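3. Do lever arch binders earn their place?

Our brief from Kovalchuk, the office supplier that sponsors the course, was to recommend a binder for the student archive. The archive holds 683 course folders, and the proposal we inherited from last year's group assumed that lever arch binders would outlast ring binders by a wide margin. Zachary Penner and I went looking for where that claim came from. It had no source. It had been copied from one report into the next since before either of us enrolled.

So we tested it, within limits. One binder was opened and closed 2150 times over the first weeks of May, with 400 sheets on the arch. Baiba Eglītis kept the tally and checked the closure at the end of each session. The weak point everyone predicted was the spring. I was less sure, as most of the discarded binders we pulled from the archive had failed at the cover fold and their levers still snapped shut.
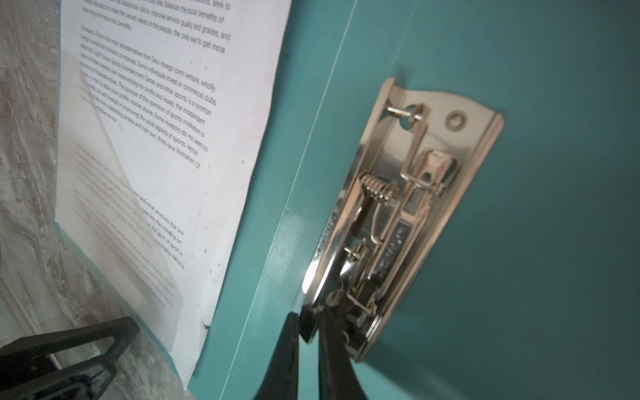
Figure 2. Lever arch mechanism on the inside of a teal cover, with the coil spring to the left of the linkage.

The spring held. By the last session the two halves of the arch met with a small step between them, enough to snag a page now and then. Zoia Antoniuk considers this a failure and I consider it an annoyance — we have left both opinions in the report.

What we can't say is whether the result means much. We tested one binder. A person in a hurry does not press a lever the way Zachary does on a Wednesday afternoon with a checklist beside him, and we had no ring binder going through the same routine. Until someone runs both side by side, I would not sign off on replacing anything in the archive.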